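The Critics Have Decided Humilholm Is a Masterpiece 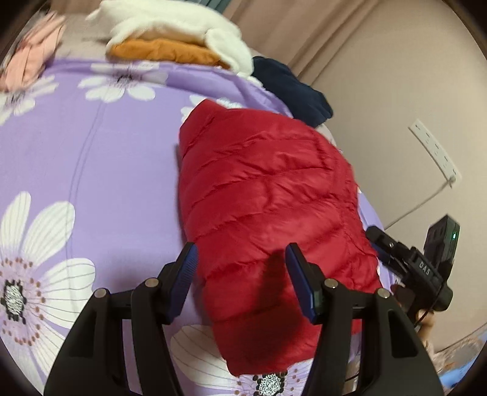 I have now read eight reviews of Humilholm, the new album by Trerkberg, and seven of them use the word "glacial" as a compliment. I bought it on the strength of that, which tells you how much I've learned in thirty years of buying records on other people's say-so. It's 71 minutes long. Most of that is one man and a harmonium, plus what the liner notes call "treated rooms." My wife gave it two tracks and went upstairs. I got through the first half on Saturday with the bedroom door open, a red puffer jacket folded up on the flowered sheet and the speakers going across the hall, and I can report that a quilted jacket holds your attention about as well as side B. It has more stitching to follow, anyway.

I'm not against slow music. I own a lot of it. I once drove three hours to hear a man play the same chord on a church organ until the ushers started stacking chairs, and I'd do it again. What I don't buy is the idea that slow means deep, or that a reviewer who admits to being bored has somehow failed a test. Read the notices for this thing and you'll see how careful they all are. It "rewards patience." It "asks something of the listener." So does my dentist.

The worst offender is Akihiko Murakami's long piece in Droris. Murakami can write. His essay on the Yokoyama reissues a few years back sent me straight to the store, and he was right about every one of them, including the live set with the bad tape hiss that everybody else wanted to leave in the vault. He listened hard, he said which tracks were duds, and he explained why the good ones were good in words a person could check against the record. That's all I ask for.

So what happened here? He gives us four paragraphs on the village where the album was made, two on the weather, and one on the harmonium's previous owner. The music shows up near the end, the way a host finally comes down to his own party. He calls the third track "a door left open in winter." I've played the third track five times with that line in front of me. It's a harmonium in F. There's a creak at the four-minute mark that could be a door, I'll give him that, but it could just as easily be the stool.

I have a theory about this, and you can take it or leave it. The first pressing was 1,000 copies and sold out before most people had heard a note. Once that happens a record stops being a record and becomes a thing you either have or missed. Who's going to write that the thing everyone missed is kind of dull? You'd look like you didn't get it, or worse, like you couldn't get one.

I'd be a bad sport if I didn't say there's one track I like a lot. "Ferry Out," the second to last, has an actual tune. It comes in low on what sounds like a bass clarinet (no player is credited, so don't hold me to it), goes around twice, and then a woman sings four lines very plainly and stops. It's lovely. I'd put it up against anything on the first Trerkberg album, the short one, the one that was 22 minutes long and didn't waste any of them. Not one of the reviews I read mentions "Ferry Out" by name. Maybe a tune is embarrassing when you've already committed to "glacial."

And that first album is the reason I'm annoyed instead of just bored. I played it to death. Somebody in that group knows how to write a melody and when to quit, and somebody else has apparently talked them out of it — my guess is the same people who'll be handing out the end-of-year lists. There's supposed to be another one coming in July, a double. I'm sure it'll be called uncompromising before anybody has opened it.

I'll still listen to it, probably on somebody else's copy. Meanwhile, if anyone wants mine, the vinyl is clean and side B has been played exactly three times. I'd let it go for what I paid, minus shipping. I'm keeping "Ferry Out," which I've already put on a tape for the car, between two of the Yokoyama sides, where it sounds terrific.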